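Keeping old desktops in service: what we learned in Dridmont
Speaker notes, Donnie McIver
Sunday afternoon session, small room

Opening

Say hello, wait for the door to close. Ask who in the room still has a desktop at work that is older than their phone. Most hands usually go up.

Background for people who don't know the town: Dridmont has one school district, one library and a county office that shares its network with both. Until February every machine was replaced on a fixed schedule, whether it was slow or not. The old ones went to a storeroom on Irkness Road and stayed there. When the lease on the storeroom came up, we had 217 desktops on the list and nowhere to put them.

The question from the county was simple. Sell them for scrap, or put them back to work? The scrap offer was $985 for the lot, pickup included. I'll leave that number up for a minute.

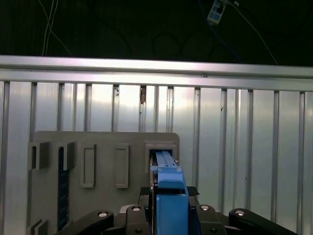 Scrap money is small because a buyer pays by weight and sorts later. A desktop that still starts is worth more on somebody's desk than on a scale, but only if you can get it there without spending a week on it. So the first job was deciding how much time each machine deserved. We set a limit of two hours. Anything that needed more went to the parts shelf.

Sorting

Three piles: ready, needs one part, parts only. Read the tags out loud if there are two of you, it goes faster. Write the pile on the case in marker as well as in the sheet. Stickers fall off.

Common reasons for the middle pile: dead drive, dead coin cell, bad fan, not enough memory. Don't go through the whole list here. Mention the coin cell, people like that one. A clock that resets itself every night looks like a serious fault and costs very little to fix.

The shop, Dal Bello, let us use their parts catalog and their account. Say thanks if anyone from there is in the room.

Working inside the case

Keep this part short, it's a talk and the hands-on is tomorrow. Power cord out first, then hold the button down for a few seconds. Lay the tower on its side so the board faces up and nothing hangs off its connector. Screws in a cup. Touch bare metal before you touch the board.

On sockets: leave the processor alone unless you have a reason to move it. When it does come out, hold it by the edges. We ruined two boards by hurrying — bent pins both times — and both were mine.

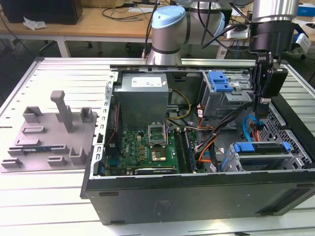
Records

The tracking sheet is called Radis, after the intern's cat. One row per machine: tag, pile, what was replaced, where it went. We tried a longer form with 6 pages and people stopped filling it in by the second day.

Wipe the drive before anything else gets logged. If the wipe fails, the drive comes out and goes in the locked bin. No exceptions for machines that came from the library.

Where they went

Library catalog stations, the school typing lab, the front desk at the county office. Video editing was a bad fit and we took those back.

Skip the cost slide if we started late. It's in the handout.

Questions

Likely ones: power use, software licenses, who answers the phone when one breaks. For licenses, send them to the handout. For the phone — it's me, weekdays until 4.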